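Section 4. Setting Up the Water Filter Pitcher

Before you start

Read this section all the way through before you open the filter packet. Once the packet is open, the filter should be prepared and fitted the same day. The Grollari pitcher ships with the lid, the upper tank, the lower tank and one Flosness filter. The filter packet is taped inside the upper tank for shipping. If the packet is torn or missing, contact Semeo at the address on the warranty card and do not use the pitcher until a new filter arrives.

Choosing a place

Set the pitcher on a flat, level surface within easy reach of a cold water tap. Keep it out of direct sunlight and away from the stove. If you plan to store it in the refrigerator, check the shelf height first. The pitcher needs 109 mm of clear depth front to back at the base, and the lid must be able to open without hitting the shelf above.

Washing the parts

1. Remove the lid by pressing the two side tabs and lifting straight up.
2. Lift out the upper tank and take off the shipping tape.
3. Wash the lid, upper tank and lower tank by hand in warm water with a little dish soap.
4. Rinse until no suds remain and dry with a clean cloth.

CAUTION: Do not wash any part in water hotter than 62 °C. The tank walls may warp and the filter will no longer seal.

CAUTION: Do not put the filter in soapy water. A filter that has touched soap must be thrown away.

Preparing the filter

1. Cut the packet along the dotted line and take out the filter.
2. Hold the filter under cold running water for 15 seconds.
3. Place it in a bowl of cold water with the vent holes facing up and leave it for 20 minutes.
4. Shake it gently from side to side to release trapped air.
5. Lower the filter into the socket in the upper tank, line up the groove with the rib, and press down until it stops.

Note: Small black specks in the bowl are carbon dust from the filter. They are harmless and will rinse away.

First fills

1. Put the upper tank back in the lower tank and fit the lid.
2. Fill the upper tank with cold tap water up to the MAX line and let it drain through.
3. Pour this water out. It can be used on house plants.
4. Repeat steps 2 and 3 once more.
5. Fill a third time. Pour a little into a clear cup and look at it against a light background. If it is cloudy or gray, discard the water and fill again. 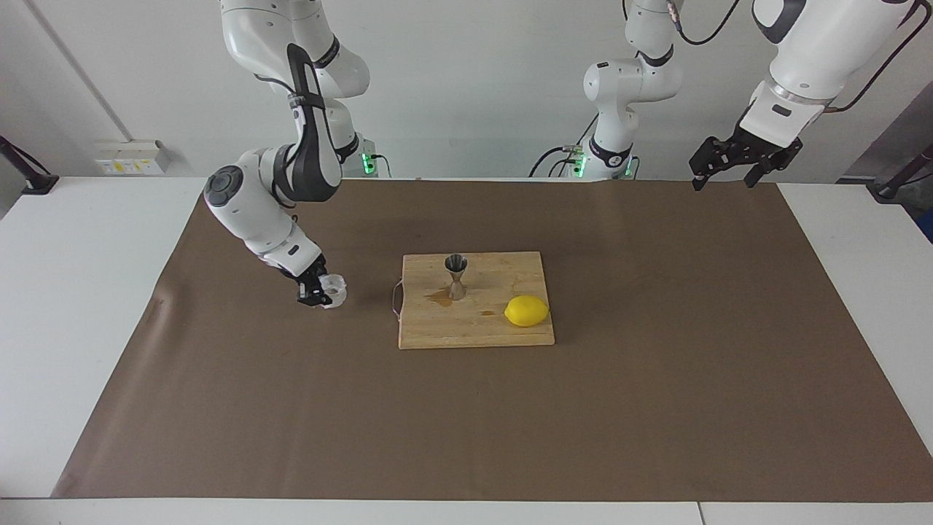 Figure 4. Small clear plastic cup.

The water from the third fill is normally ready to drink. If it still looks gray after five fills, take the filter out, soak it again for 20 minutes and refit it. A slow drip through the upper tank usually means that air is left in the filter, and a second soak will clear this as well.

Setting the change reminder

The reminder dial is on top of the lid. Turn it to the month in which the filter is due to be replaced. A filter fitted in early March, for instance, should be set to April. In hard water areas, replace the filter after 108 liters even if the dial has not come due.

Note: The dial does not move by itself. Reset it each time you fit a new filter.

When the pitcher is not in use

If the pitcher will stand unused for more than two days, empty both tanks and store it in the refrigerator with the filter in place. Before using it again, fill it once and discard the water. After a break of more than two weeks, fit a new filter and repeat the steps under "Preparing the filter" and "First fills."

CAUTION: Do not freeze the filter. Ice can split the casing.

For cleaning between filter changes, see Section 5.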